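Zasgate Racing Club — worth it or not?

Started by muddyfetlock, January 2008

muddyfetlock wrote:
Had the brochure through for the Zasgate Racing Club and wondered if anyone on here has been in it, or knows someone who has. The pitch is 200 members at £60 a month each, two horses leased for the season, all training fees included, prize money shared out at the end. They run from May to May. There's a share of the badges when the horses run, a stable visit and a phone line you ring for news.

I've never had so much as a hair of a horse's tail and I like the idea. The wife thinks I'm being had. Talk me into it or out of it please.

northstandnell wrote:
Out of it. Do the sum. 200 people at £60 is £12,000 a month, which is £144,000 a year, for two horses they don't own. I don't know who their trainer is or what he charges, but you could keep a good deal more than two in most yards for that. Where does the rest go?

I'm not saying it's a fiddle. I'm saying the brochure ought to tell you and I bet it doesn't.

muddyfetlock wrote:
It says "training, transport, farriery, veterinary, entries, jockeys, administration and member services". No figures against any of them.

northstandnell wrote:
There you are then.

Brusel_Bob wrote:
Bit harsh Nell. I was in Zasgate the season before last and had a smashing time. Met some good people, two winners, one at Fontwell on a filthy day when only a handful of us had made the trip so we all got in the paddock. You don't go into these things to make money. I spend more than £60 a month on petrol going to watch my lad's football team lose.

If you want to own a horse properly, go and buy one and see what it costs you.

oldgreyplater wrote:
Bob, how much prize money did you get back on the two winners?

Brusel_Bob wrote:
Not a lot. I think it was a cheque for seven pounds and something. But as I say, not the point.

oldgreyplater wrote:
It's a bit the point. If the two wins and the places came to 3,130 quid, to pluck the figure off their own results page, then after the trainer and jockey have had their cut and it's gone 200 ways you might get a tenner on a good day. Fair enough. What I object to is the front of the brochure saying "share in the rewards of ownership". You aren't an owner. The club leases the horse, you're a member of the club, and if it turns out to be any good it goes back to whoever it belongs to when the lease is up. Read the bit about what happens if one gets injured in October, too. When I looked there was no promise to replace it.

hurdle_harriet wrote:
Who do they lease from? When my brother in law was in one of these, the horses came from the bloke running the club. So he was paying himself rent on horses he couldn't sell.

muddyfetlock wrote:
Doesn't say. There's a Pejman Sadeghi down as racing manager and the horses are "supplied through Sadeghi Bloodstock". Would that be the same fella?

hurdle_harriet wrote:
Well I'd want to ask, wouldn't you?

Brusel_Bob wrote:
Pejman is a gent and always rang you back. I asked him that very question on a stable visit and he told me straight that one of the two was his and one was leased from a breeder. Nothing hidden about it.

northstandnell wrote:
Nothing hidden if you happen to be stood next to him at a stable visit. Not in the brochure though, is it. One page of accounts at the end of the season would settle it. Did you get accounts, Bob?

Brusel_Bob wrote:
We got a newsletter.

northstandnell wrote:
I'll leave that there.

tonyforine wrote:
Coming at it from the other side. I run Forine Partners, so you can take this with as much salt as you fancy. We have 7 people in each horse, everybody's name is on the agreement, and the statement goes out every month showing what came in and what went out. It costs each of them a lot more than £60 and I won't pretend it doesn't. Some months there's a vet's bill and I get an earful. But they know where it went.

The big clubs aren't all bad. For someone who wants a day out and an interest it can be cheap fun. What I'd never do is join one on the strength of a glossy brochure.

oldgreyplater wrote:
Tony, and when the horse breaks down in its first gallop, your seven have done their money in one go, haven't they? At least with Bob's lot you can cancel the standing order.

tonyforine wrote:
Yes they have. It's in bold on page one.

muddyfetlock wrote:
Can you cancel the standing order? I've just looked and I think it's the full twelve months whatever happens. "Membership is for the season and is not refundable."

oldgreyplater wrote:
Then I take that back and it's worse than I thought.
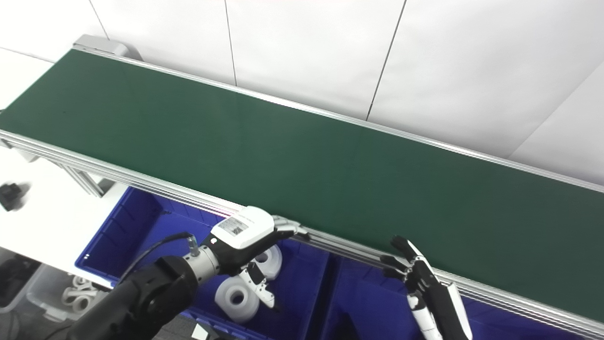
Belt and side rail, wall behind

hurdle_harriet wrote:
Muddy, what are the badges like? That was the biggest row in my brother in law's. He got drawn for the paddock once all year, for a Monday at Southwell, and he was on lates.

muddyfetlock wrote:
"Allocated by ballot, subject to racecourse availability." So six or eight of us out of 200, I'd guess.

Brusel_Bob wrote:
Half of them never go racing. In practice if you ring up the night before for a midweek meeting you'll get one. I was in the paddock four times.

northstandnell wrote:
So the thing works as long as most of the people paying for it don't turn up. Same as a gym.

Brusel_Bob wrote:
You've obviously made your mind up Nell. Some of us enjoy our racing.

northstandnell wrote:
I enjoy mine. I pay at the gate and go home when I'm cold.

muddyfetlock wrote:
Right, I've written to them with four questions: who owns the horses, what the training costs are, what happens if one is injured, and whether members see any accounts. Posted it this morning. If I get a proper answer I'll probably have a go, the wife willing. If I get another brochure I won't.

Tony, out of interest, what would one of your seven be paying?

tonyforine wrote:
Send me a private message, I don't want the mods on my back for touting.

oldgreyplater wrote:
Too much to put on a forum, then.

hurdle_harriet wrote:
Let us know what Zasgate say Muddy. And keep a copy of the letter.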